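Hustora opens repair and refresh service for small offices in Ullel

Ullel, Mon 26 January – Hustora, a company for maintenance of small business premises, opens today its new service for offices in Ullel and the nearby towns. The service is called Birnetetti and it is made for firms which rent their rooms and have no person of their own for painting, small repairs and changes of furniture.

Until now, Hustora has worked mostly with schools and medical practices. Last October the company asked its customers what they miss the most. It received 133 answers, and many of them came from very small firms. They wrote that a painter does not like to come for one wall, and that a broken door handle can stay broken for many months.

With Birnetetti, a customer pays a fixed monthly price and receives two visits in a year, plus help between the visits when something is urgent. Each visit includes a check of walls, doors, windows and lamps. Small paint work is done on the same day if the color is in stock. For larger work the customer receives a written offer before anything begins.
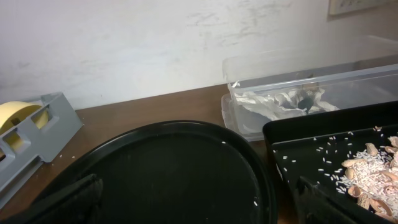 Masking tape in a gray dispenser on a brown wooden tabletop, with a scuffed white wall behind. Photo: Hustora

The service starts with 20 places for the first season. Offices up to 574 square feet pay the lowest price, and for bigger rooms the price is calculated after a free first visit. The contract is for one year and can be ended with one month of notice. Materials for small repairs are included in the price, but new furniture and floor coverings are not.

For paints, Hustora works together with the supplier Mazandarani, which has delivered to the company already for several years. All wall paints in the program are water-based and have low smell, so the employees can normally return to their desks the next morning. Customers who have a special wall color can send a sample, and Mazandarani will mix it – this takes usually one week.

Interested firms can register from today at the Hustora office in Ullel, or with the form on the company's website. Please have ready the size of the rooms and the name of the building owner, as some rental contracts ask for permission before painting. The first visits are planned in the order of registration.

About Hustora
Hustora takes care of rented and owned business rooms, with painting, small repairs and regular checks. The company has its main office in Ullel.

Press contact: Hustora, Press Office, Ullel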